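Safe Working Practice for a Shared Two-Arm Workcell
Student Project Report
Corey Henare and Corey Tawhiri
Supervised within the Plarska Laboratory
2018-11-18

1. Purpose of the Report

This report sets out the working rules drawn up for the two-arm table sorting cell in the Plarska Laboratory. The cell is used by several project groups in the same term, and until March each group kept its own habits. The supervisor asked that a single set of rules be written, tried in regular use, and handed on to the next class in a form that could be read in one sitting.

The scope is limited to the table, the arms, the items handled, and the floor next to them. Electrical maintenance and changes to the arm controllers remain with the laboratory staff and are not covered.

2. Method

We read the laboratory's general safety sheet and the user guide for the Nosach control software, then observed sorting sessions run by other groups. Each session was recorded on a one-page form listing the people present, the items on the table, and any stop of the arms. Draft rules were discussed with the Lilesia project group, whose members use the cell most often.
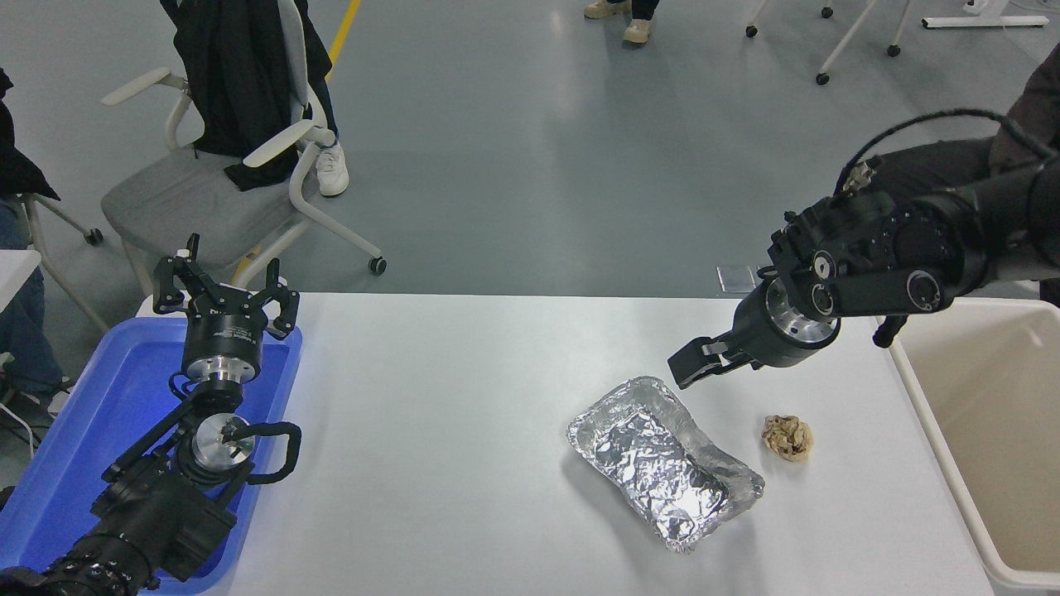
The draft rules treat the area around the table as part of the cell. A person who is standing within reach of either arm is counted as a participant, whether or not that person is running the task, and must have agreed with the operator before motion begins. Chairs are the item most often overlooked. They roll easily, and a jacket hung over a chair back, as on the gray-cushioned one behind the table, can hang low enough to catch on a caster or a foot. Rule 4 therefore requires coats and bags to be left on the hooks by the entrance. Closed shoes are required for everyone in the room.

3. Rules Adopted

Rule 1. One named operator is responsible for both arms during a session.

Rule 2. The operator states aloud that the arms are about to move and waits for an answer from each person nearby.

Rule 3. Hands stay off the table while either arm is enabled. Items are reset only after both arms have been stopped.

Rule 4. Clothing and bags are kept out of the cell. Chairs not in use are pushed back.

Rule 5. Cables are checked for free movement at the start of each session.

Rule 6. Every stop is entered in the log, including stops made by mistake.

4. Findings and Remaining Work

Rules 1 and 2 were accepted without difficulty. Rule 3 met some resistance, as stopping both arms to move one light item slows a session. We have kept it unchanged. Rule 6 was followed unevenly, and the Lilesia group asked for a shorter log entry. A revised form has been given to Dr. Dumitrescu for approval.

The rules do not yet state a speed limit for practice runs. This should be settled with the laboratory staff before the next class begins work.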